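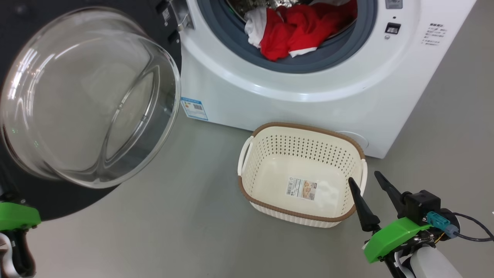 Before You Leave: Getting the House (and You) Through a Holiday Rail Trip

Every year the railroad picks the busiest week of travel to tear up its own tracks, and every year we stand on a platform acting surprised. We can't fix the Orley line. We can fix the parts that happen at home.

1. Check the timetable twice
Once when you book, and again the night before. The Vedard to Campos train normally takes two hours. Last December it took two hours plus a replacement bus, whose driver seemed to be seeing Campos for the first time.

2. Do the laundry the day before
Anything you plan to wear should be washed and dried by dinner. A damp sweater in a suitcase will share itself with everything you own. Check pockets for old tickets, too – they turn to oatmeal.
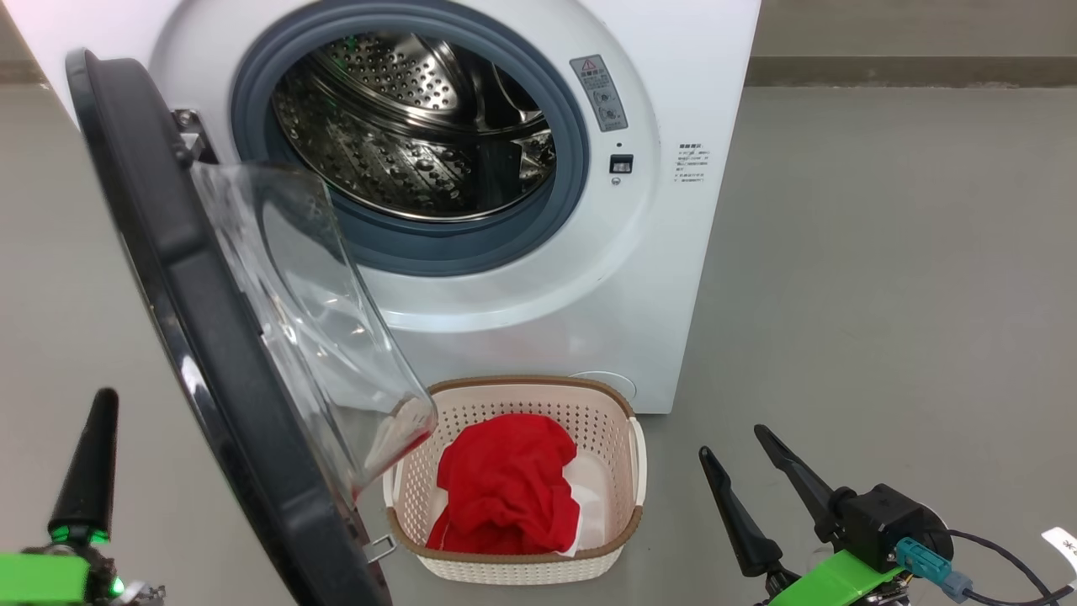
Get the wash done the day before you travel.

3. Pack for stairs
The elevator at Orley has been "temporarily" out long enough to have a birthday. There are 38 steps to the far platform. If you can't carry your bag up your own stairs without stopping, take out a pair of shoes. You know which pair.

4. Bring food that behaves
Hard cheese, crackers, apples, a sandwich with no ambitions. Freeze a water bottle overnight and it'll keep lunch cool through most delays. Skip egg salad. The windows don't open.

5. Empty the fridge door
Milk, leftovers, the half lemon. Take the kitchen trash out last, with your coat already on, or you'll find one more banana peel.

6. Turn things off
Close the washer's water valve if you can reach it, and leave the door ajar so the gasket doesn't get musty. Turn the heat down, but not off if your pipes can freeze.

7. Keep your proof of delay
Save the ticket and jot down the arrival time. My refund from the Zerkik branch came to $181 for the whole family, after a form that seemed to have around 2,000 boxes. Fill it in on the way home. You'll probably have time.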